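Hosgate Neighbors Help Board
Home & Storage > Bins, boxes and drawers

Everything slides to the bottom of a sloped metal bin. Is there a way to live with this?

Asked 19 January 2019 by pantry_shelf_two
Viewed 400 times

I inherited a big gray metal bin when the shop I rent space in cleared out its back room. It has tall sides that lean outward, a scratched-up metal floor, and the kind of weight that makes you a permanent owner. I thought it would be perfect for the catch-all stuff: bathroom things, plastic bowls, brushes, small bottles, whatever turns up in the wrong place and needs to be somewhere by dinnertime.

It is not perfect. Every item I put in there slides down and parks itself on the floor of the bin at an angle only it understands. Round things roll under flat things. Bowls sit on top of whatever I'm looking for. By the end of a week I'm bent over the rim with one arm in, fishing around like I dropped my keys down a storm drain.

Things I have tried:

A towel on the bottom. The towel bunched up in one corner and then I had a bin of stuff plus a towel.

Shoebox dividers. They fell over.

Being a more careful person. Lasted 2 days.

I'd like to keep the bin, partly for the space and partly out of spite. What do people do with these? Also, is there anything that takes scuffs off the inside walls, or should I make my peace with them?

3 answers

Answer by lidless (accepted, 100 points)

I've had a bin with leaning sides in the laundry room for longer than I'd like to admit, and most of the trouble comes from treating it like a drawer. A drawer has a flat bottom and straight sides, so boxes stay put. Yours is closer to a funnel. Dividers stand up against straight walls, and you don't have any.

What worked for me, in order:

1. Take everything out. All of it, including whatever is under the bowl. Wipe the floor of the bin and let it dry before you put anything back.

2. Measure the floor, down at the bottom where the sides meet it. The opening will lie to you. I bought a set of Trenora baskets to fit the top of mine and they hung halfway down like a cork.

3. Cut a piece of rubber shelf liner to the floor measurement. The cheap grippy kind with holes in it is fine. This did more than everything else put together, and if you're lazy you can stop here.

4. Decide what the open bowl is for. An open bowl loose in a bin will end up on top of something with a handle, every time, and you'll lift it off to get to the other thing and set it down somewhere worse. Either the bowl holds the small stuff or it lives in a cupboard with the other bowls.

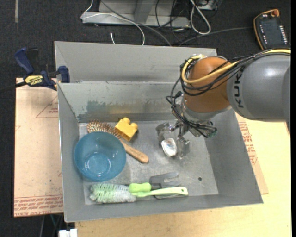 5. Stand the long things up. A wooden hairbrush lying flat takes up a ridiculous stretch of floor for what it is. Put it handle down in a tall jar and it needs the space of a coffee mug. Same goes for combs, back scratchers, and the one spatula that has moved to the bathroom for reasons of its own.

6. Small containers with rounded sides go inside something else. I use the bottom half of a shoebox, wedged tight between the jar and the wall so it can't tip. Turn the labels up. If the print has faded, write on the lid with a marker, or you'll be opening mystery cream for the rest of your life.

7. Leave part of the floor bare. I know. But you need somewhere for your hand to go.

On the scuffs: try dish soap and a soft sponge first, then a paste of baking soda and water if you still care. Scratches in the metal itself aren't going anywhere. I wouldn't go after them with steel wool, you'll just trade a few big scratches for a lot of little ones.

If yours has a hole in the bottom, put the liner over it. I lost an earring back and the better of 2 hex keys before I learned that.

Comment from pantry_shelf_two: Measured the floor. It is so much smaller than the opening. I feel betrayed by a bin. Liner is going in tonight.

Comment from lidless: Welcome to the club, we meet at the bottom.

Answer by khurana_ave_basement

Get rid of it. Metal bins are for shops. I bought 4 plastic tubs with straight sides at the Honusden outlet in July and have not thought about storage again. You can see through them and they stack. My old bin is in the yard growing tomatoes, badly.

Comment from pantry_shelf_two: I did say spite was a factor.

Comment from lidless: Drill more holes in it and the tomatoes will do better.

Answer by mostly_lurking

Following because I have the same problem except with a hamper. Does the shelf liner work on wicker??

Comment from lidless: Not really. It catches on everything. Please start your own question and put the size of the hamper in it.

Related questions
Shelf liner keeps curling at the corners
How do you store hairbrushes so the bristles don't get squashed?
Free to a good home: one towel, formerly of a bin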